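11월 노드 운영자 모임 회의록 (오후 7시 30분 시작, 적은 사람: 나)

늦게 오신 분들이 내용 좀 공유해 달라고 하셔서 메모한 걸 풀어 씁니다. 제가 말하면서 받아 적은 거라 순서가 조금 뒤죽박죽이고, 제 의견도 중간중간 섞여 있어요. 틀린 데가 있으면 문서에 바로 고쳐 주세요!

## 1. 지난번 회의록 확인

별 이견 없이 통과. 다만 지난번에 제가 "Kusau 테스트넷 재시작"이라고 쓴 건 "스냅샷에서 복구"가 맞다고 지적받았습니다. 블록 높이가 0으로 돌아간 게 아니니까요. 고쳐 놨습니다.

## 2. Clanaton 검증인 현황

대시보드 기준으로 활성 노드가 1,489개입니다. 지난달보다 늘긴 했는데, 늘어난 쪽이 거의 다 같은 클라우드 리전에 몰려 있어서 다들 표정이 썩 밝지는 않았어요. 우리 모임에서 돌리는 노드는 전부 정상이고, 한 대만 디스크가 꽉 차서 하룻밤 서명을 놓쳤습니다(네, 제 노드입니다... 로그 로테이션을 안 걸어 놨더라고요).

위임 분산 얘기가 꽤 길어졌습니다. 상위 검증인한테 위임이 쏠리는 걸 수수료 하한으로 막자는 쪽이 있었고, 하한을 올리면 작은 노드가 먼저 죽는다는 쪽이 있었어요. 저는 뒤쪽에 가까운데, 솔직히 숫자를 놓고 얘기한 사람이 저 포함 아무도 없었습니다. 그래서 오늘은 결론을 안 내고, 최근 30 에폭 보상 데이터를 뽑아서 다음 달에 다시 보기로 했습니다. 데이터 뽑는 건 제가 합니다.

## 3. Urrutia 브리지 업그레이드

제일 시간을 많이 쓴 안건입니다. 새 버전에서 바뀌는 점을 들은 대로 적으면,

- 출금 대기 시간이 200블록으로 늘어남
- 릴레이어 키 교체를 브리지 멈추지 않고 할 수 있음
- 기존 v1 주소로 보낸 자산은 자동 반환이 안 됨, 직접 청구해야 함

마지막 항목에서 질문이 쏟아졌어요. 청구 기한이 있느냐, 청구 수수료는 누가 내느냐, 지갑 앱에서 경고가 뜨느냐. 기한은 아직 없다고 하고, 수수료는 사용자 부담, 경고는 "검토 중"이라는 답밖에 못 들었습니다. 검토 중이라는 말은 두 달 전에도 들은 것 같은데요. 일단 우리 쪽 안내문에는 v1 주소를 쓰지 말라는 문장을 맨 위에 굵게 넣기로 했습니다.

출금 대기 시간은 의견이 갈렸습니다. 느려지는 게 싫다는 분도 있었지만 저는 찬성이에요. 지난번 테스트 때 체인 재구성이 한 번 났는데, 그때 대기 시간이 짧아서 장부가 안 맞았던 걸 생각하면 이 정도는 기다릴 만하다고 봅니다. 거수로 물었더니 찬성이 더 많아서, 우리 모임 이름으로 찬성 의견을 올리기로 했습니다. 반대하신 분들 의견도 같은 글에 꼭 붙이기로 했고요.

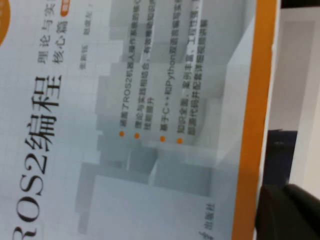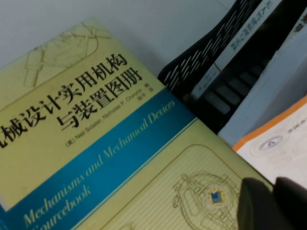 책 두 권의 표지. 첫 번째는 ROS2 프로그래밍, 두 번째는 기계 설계용 메커니즘·장치 도감.

## 4. Dernside 지갑 한국어 번역

번역해야 할 문자열 중 834개가 끝났습니다! 박수 쳤어요. 남은 건 대부분 오류 메시지인데, 원문이 워낙 불친절해서 번역해도 무슨 말인지 모르겠다는 게 문제입니다. "Nonce gap detected"를 뭐라고 옮길지만 가지고 한참 떠들었네요. "논스 간격 감지됨"은 아무래도 이상하고, "앞선 거래가 아직 처리되지 않았습니다"로 풀어 쓰자는 쪽으로 기울었습니다. 개발팀에 의미가 맞는지 물어본 다음 확정합니다.

용어 통일도 몇 개 정했습니다.

- staking: 스테이킹 (예치 아님)
- slashing: 슬래싱, 처음 나올 때만 괄호로 "예치금 삭감"
- seed phrase: 복구 문구

"복구 문구"는 "시드 구문"이랑 표가 거의 반반이었는데, 처음 쓰는 사람이 알아듣기 쉬운 쪽으로 갔습니다. 저는 시드 구문에 손들었다가 졌어요. 깨끗이 승복합니다.

## 5. 입문자용 실습

참가 신청 페이지를 다음 주에 엽니다. 내용은 지난번 초안 그대로 갑니다. 로컬에 노드 하나 띄우고, Kusau 테스트넷에 붙이고, 토큰 받아서 위임까지 해 보는 순서예요. 작년에는 동기화에서 시간을 다 잡아먹었으니 이번엔 스냅샷을 미리 USB에 담아 가기로 했습니다. 윈도우 노트북 들고 오시는 분들 때문에 WSL 설치 안내를 미리 보내자는 제안이 있었고, 다들 좋다고 했습니다. 메인넷 키는 실습에서 절대 쓰지 않는다는 문구도 신청 페이지에 넣습니다.

## 6. 기타

- 채팅방에 에어드롭 사칭 링크가 또 올라왔습니다. 새로 들어온 계정은 하루 동안 링크를 못 올리게 설정을 바꿨어요.
- 모니터링 알림이 너무 자주 와서 다들 꺼 놓고 있다고 합니다(그럼 알림이 무슨 소용인가요). 피어 수 경고는 빼고, 서명 누락과 디스크 용량만 남깁니다.
- 하드웨어 지갑 펌웨어 얘기도 나왔는데 시간이 없어서 다음으로 넘겼습니다.

## 할 일

- 보상 데이터 정리해서 공유: 나
- 브리지 안내문 수정: 문서팀
- 찬반 의견 모아서 포럼에 게시: 나, 올리기 전에 채팅방에 초안 공유
- 오류 메시지 의미 문의: 번역팀
- 신청 페이지와 WSL 안내: 실습팀

오후 9시 20분에 끝났습니다. 다음 모임은 12월이고 시간은 채팅방 투표로 정해요. 투표 아직 안 하신 분들 꼭 좀 눌러 주세요!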